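Giving when the plate has gone online – how do you handle it?

Posted in: Church Life and Practice
February 11, 2018

Our congregation in Udton stopped passing a plate last April. Most people now give by bank transfer, and a basket sits near the door for anyone with cash. I set up a monthly transfer and I haven't thought about it since, and that bothers me. Paul tells the Corinthians that each one should give what he has decided in his heart. I decided once, ten months ago. Is that still an offering, or is it a bill I pay? My wife says I'm making trouble for myself. I'd like to hear how others think about it, and whether your church does anything in the service to mark the giving.
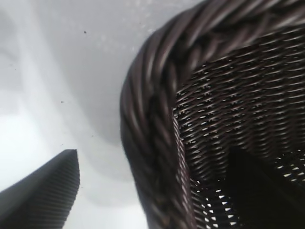

The rim of the basket, up close.

Gemechu Gebremichael

I went through the same thing when we moved to Flukville. What helped me was reading 1 Corinthians 16 again, where Paul tells people to set something aside on the first day of every week. He wanted it done before he arrived so there would be no collecting when he came. That is planned giving, done on a schedule, and he doesn't treat it as second best.

The part I think you are missing is the prayer. With the plate you had a minute or so each week when the organ played and you had to think about what you were doing. The transfer takes that minute away. I put it back by praying over the money on the day it leaves the account. I also look at the amount twice a year. The first time I did this I found I had been giving 60 a month through two pay raises.

Our church of 200 still has an offering prayer even though very little is collected by hand. The pastor prays for what has been given in any form that week. Visitors seem to follow it fine. Ask whether yours would do the same – it takes no setting up.

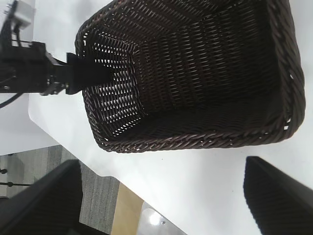

Tovar – I'd go further than the reply before mine. An offering is part of worship, and worship is something we do together. In Leviticus the person brings the animal himself and lays his hand on its head. If nothing is brought forward, something has been lost, and a prayer over a bank statement doesn't put it back. We went online for 4 months and then returned to the plate. People who give by transfer put in a card that says so. Some of them felt silly at first. My own children had never seen me give anything until we did that, so the card matters to me.

I don't agree that 1 Corinthians 16 settles it, by the way. That was a special collection for Jerusalem, and Paul isn't describing the ordinary Sunday service there.

Jiseo

Just give and don't worry about it. God loves a cheerful giver, 2 Cor 9:7. The widow only had two coins and nobody asked her how she felt about it. Also check that your bank isn't charging a fee on the transfer, mine was and I had to phone them to get it taken off.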